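给叠衣服的机械臂算一笔账

我第一次认真想“要不要买一套双臂”，是在四月，一边吃盒饭一边刷 Prukholm 的报价单。那张单子做得真漂亮，漂亮到我差点没看见最底下那行小字：夹爪另计。

我们做的是一家小型布草洗涤厂，主要接民宿和健身房的活儿，T恤、毛巾、围裙，什么都有。叠衣服这一道工序，大家都嫌烦，我也嫌（我叠得还特别丑）。所以老板让我去摸摸行情的时候，我是很兴奋的！当时心想不就是两条胳膊加一张桌子嘛，能贵到哪儿去。

后来我花了大半年，跑了几家供应商，填了一堆询价表，现在可以说：胳膊真不是最让人头疼的那一项。

先说我踩的头一个坑，按“台”来做预算。Prukholm 卖的是整套，Bumura 是拆开卖，手臂归手臂，夹爪归夹爪，相机、支架、线缆各有各的价。我一开始嫌 Bumura 麻烦，表格拉得老长，看得眼睛疼。可等我把 Prukholm 的“整套”逐项问清楚以后，发现两边其实差得不多，只是一个把钱写在明面上，一个写在附件里。从那以后我不管跟谁谈，第一封邮件都先要拆分报价，不给就不往下聊。

再说夹爪。做布料跟搬箱子完全是两码事，箱子有棱有角，布是软的，一捏就皱，一松就塌。指尖是消耗品，这话我是听一家做集成的朋友公司讲的，当时没往心里去，回来一算年度费用才坐直了。Mesik 的备用指尖按对卖，我给每个夹爪留了5对的余量，财务问我为什么要买这么多“小铁片”，我解释了一下午。指尖的形状也要问，尖头的容易挑起布边，宽头的压得住，但下摆叠在一起的时候容易多抓一层。别指望一种指尖包打天下。

桌子也得进预算，别笑。我们原来打算用车间的旧案子，高度不对，颜色也不对，相机看深色台面上的深色围裙，跟我半夜找黑袜子差不多。最后写进方案的是白色台面，长宽按最大号浴巾来定，四周还要给人留出走路的地方。我拿胶带在地上贴过一次，贴完发现叉车过不去，又撕了重来。

还有软件授权。Charpentier 那边是按年收的，一年一个工位308欧，听着不多对吧？可是它的培训另算，现场调试一天900欧，而且差旅归买方出。我劝各位把“第一年”和“第二年以后”分成两张表，不然老板看到的永远是第一年那个数字，到了第二年就轮到你去他办公室站着了。

说到要占多大地方、旁边得摆些什么，光看产品页是看不出来的。产品页上的机器都站在一片雪白里，跟婚纱照似的。真正干活的时候，是在一间放着饮水机、货架和纸箱的普通屋子里，一张白桌子，一件橙色的T恤。

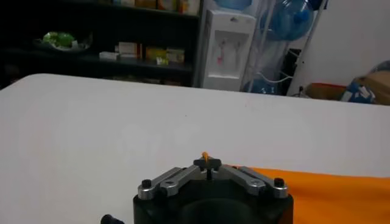
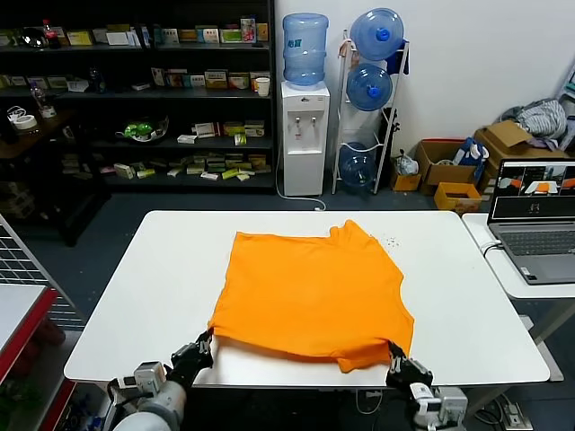
叠T恤的工位，上下几张都在同一间屋里。

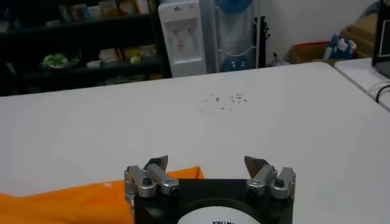

回到钱上。我现在的预算表有五栏：本体、末端、工位、软件、人。最后这一栏最容易被砍，也最不该砍。总有人觉得买了机器就可以少算人工，可是头几个月你需要的人只会更多，有人上料，有人盯着，有人在它把袖子叠到领口里的时候按暂停。我给这一栏写的是2个人，半天轮换，先按一个季度算。老板看了很久，最后没划掉，我高兴得请自己喝了杯奶茶。

另外一定要问清楚试用。Bumura 肯借样机，但是来回运费自己掏，保险也得自己上；Prukholm 不借，可以带着自己的布料去他们那边测。我两种都报了名。带布料去的时候千万别只带新的，新T恤挺括，怎么叠都好看，要带洗过很多遍、领口都松了的那种，最好再塞两条缩了水的毛巾。供应商的脸色会变，但你拿到的数据才有用。

交期也别信口头的。我问过的几家，电话里都说“很快”，写进合同就变成了“以排产为准”。我的做法是把付款拆开，到货付一笔，装好付一笔，用我们自己的布料跑完验收再付尾款。验收标准要写得很笨，写清楚哪几种衣物、叠成什么样、连续跑多久、中间允许人碰几次。写得越笨，后面吵架越少。

至于到底买不买，我们的决定是先上一个工位，只叠T恤，毛巾和围裙照旧人工。旁边的位置连同插座一起先留着，电工师傅反正要来一趟，多拉一条线比以后再拆墙便宜得多。Mesik 的指尖我已经下了单，Charpentier 的授权等手臂到货再激活，不然它在抽屉里躺着也照样算日子。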